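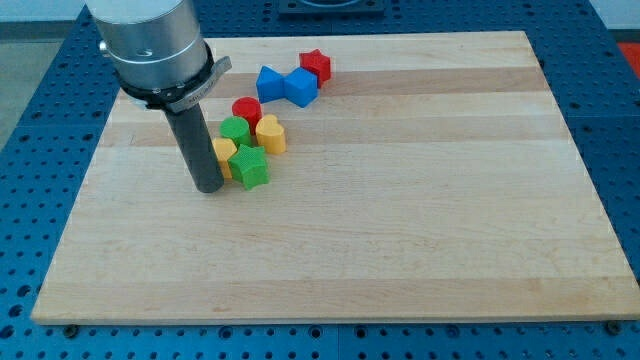
Excel > VBA and Macros > Arrays and Loops

I keep the stock sheet for a little shop called Terkell, and I've been trying to teach myself VBA in the evenings, so please be gentle with me! My sheet has item codes in column A (2,405 rows of them) and a color name in column B, and what I want is a short list of each color with how many rows it has. When I try to picture it, I think of a handful of small colored toy blocks bunched together in one corner of a board, and I want the macro to pick up each one, look at its color, and add one to the right pile. That part I understand in my head. What I wrote is a loop inside a loop - for every row it goes through all the rows again and compares - and then it writes the total next to it in column C. It does work, more or less, but it takes so long that I go and make tea, and I get the same color listed over and over instead of once. On top of that, some of the colors seem to be split in two. "Yellow" gives me 87 on some rows and 84 on others, and I can't see any difference between them no matter how long I stare. Is there a better way to do this, or am I stuck with my slow loop? I'm on the desktop version of Excel, if that matters.
Stavros Petek

Share 7 Comments

Just use a pivot table. Select both columns, Insert, PivotTable, drag color to Rows and again to Values. No code needed.
Vidmar

Hi Stavros, and welcome! Your loop isn't a silly idea at all, it's the one nearly all of us write first. The trouble is that you're comparing every row with every other row, and with your sheet that comes to nearly six million comparisons, plus a trip to the worksheet for each one, and those trips are the slow part.

What you want is a Dictionary. It keeps one entry per color and you go down the list a single time. Read the column into an array first and it should finish before you can reach for the kettle:

Sub CountColors()
Dim d As Object, v As Variant, i As Long, k As String
Set d = CreateObject("Scripting.Dictionary")
v = Range("B2:B2406").Value
For i = 1 To UBound(v, 1)
k = LCase(Trim(v(i, 1)))
If k <> "" Then d(k) = d(k) + 1
Next i
Range("E2").Resize(d.Count, 1).Value = Application.Transpose(d.Keys)
Range("F2").Resize(d.Count, 1).Value = Application.Transpose(d.Items)
End Sub

I've assumed you have a header in row 1, so change the range if you don't. The results land in columns E and F - make sure there's nothing there you want to keep! As for your two yellows, my guess is a space typed after the word in some of the cells. Trim takes care of that, and LCase is there in case somebody has been typing YELLOW with the caps lock on. If you still get two after this, the list may have come from a web page, and then it's often a non-breaking space, so swap that line for k = LCase(Trim(Replace(v(i, 1), Chr(160), " "))) and try again. Save a copy first, please, as you can't undo a macro.
Ulier

The pivot is fine but it will still show the two yellows, you have to clean the column first. Also CreateObject like that doesn't work on a Mac.
Ilter

Forum Tags Members Help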